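How to run a pick-and-place demo table at an open day

Wrote this up quick after our Friday open day at Rirnar, while it's still fresh. One arm, one table, visitors walking past all afternoon. If you've got a demo coming up and a week or less to get ready, start here.

What you need

- The arm, already mounted and tested. Not the day to try a new mount.
- Wrist camera plus a screen the visitors can see.
- Small packaged goods, mixed. Soft bags, stiff plastic boxes.
- Something to put them in. A clear container is good, people can see inside from the side.
- Tape, wipes, spare finger pads, power strip, long extension cord.
- A printed sheet with the stop procedure. Big type.

Step 1. Get there early

We had three hours booked before doors. Used all of it. Unloading and finding an outlet that worked took the first one. Ask for a table that doesn't wobble, and ask twice.

Step 2. Fix the table, then the arm

Clamp first. Then push down hard on each corner. If the base shifts at all, redo it. Mark the table legs on the floor with tape so you can put it back when someone bumps it, and someone will bump it.

Step 3. Check the lights with the camera on

Don't do this by eye. Look at the wrist view on the screen and jog the arm slowly over the whole pick area. Shiny tabletops throw the ceiling lights right back up at you, and clear packaging goes pale and loses its edges. 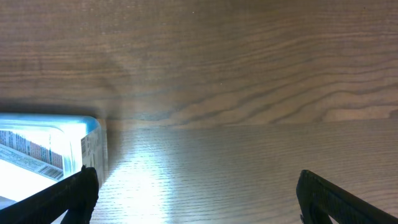 Fixes, in the order I'd try them: turn the table a quarter turn. Drop the exposure. Move the pick area to a duller patch. Ask for one bank of lights off, if the hall lets you. Matte cloth is last because it wrinkles and the fingers catch on it.

Check again late in the afternoon if there are windows. Sun moves. I forgot and lost 20 minutes to it.

Step 4. Teach the picks

Start with stiff boxes. Open the fingers wide, come in level, close slow, lift a little, pause, lift the rest. The pause matters, you see a bad grip before the thing is up in the air.

Keep boxes a finger's width off any wall or panel. Up against it, one finger has no room to get behind, and you end up pushing the box instead of grabing it.

Bags next. Bags are harder and people like them more. Things that helped:

- Grip low force. You want the film pinched, not the contents crushed.
- Go for a narrow end if there is one.
- Shake the contents away from where you're gripping.
- Slow down the carry. A long bag swings.
- Swap it out once the film gets too creased. We kept 9 spares under the table.

Step 5. Set up the place

Placing into a clear container looks easy and isn't. The walls are hard to see on camera, you get reflections, double lines at the edges, all of it. Save the drop position by number, don't trust the picture. Come in high, straight down, release, straight up. No sideways moves until the fingers are clear of the rim.

Wipe the walls down first. Fingerprints from visitors show up on the big screen, so wipe at breaks too.

Step 6. Do a full dry run

Whole routine, start to finish, at demo speed. Then again with somebody standing where the crowd will be. We did 43 cycles before opening and I'd still do more. Write down every miss and which item it was. If one item keeps missing, pull it out of the lineup. No shame in that.

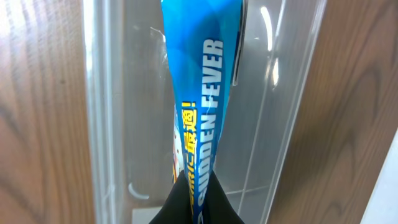

Step 7. Running it with a crowd

Tape line on the floor, well outside the reach of the arm. One person drives, one person talks. Never the same person, you can't answer questions and watch the fingers. Stop button stays in the driver's hand.

Short rounds. Ten minutes on, five off. Tell people what item is next and let kids choose between two, they stay longer.

When it drops something, say so and pick it up by hand with the arm stopped. Then run the same item again. Crowd usually roots for it the second time.

Questions we got over and over: how fast can it go, what does it weigh, does it know what it's holding. Have short answers ready. The folks at the Wivora booth next door had theirs on a card, stealing that for October.

Step 8. Pack up

Park the arm in its folded pose before you cut power. Count the spare pads back in. Photograph the cable layout before you pull it apart, then coil everything with its own tie. Label the box of packages with what worked and what didnt, so the next crew isn't starting from zero.

Will add our settings file when I get a minute.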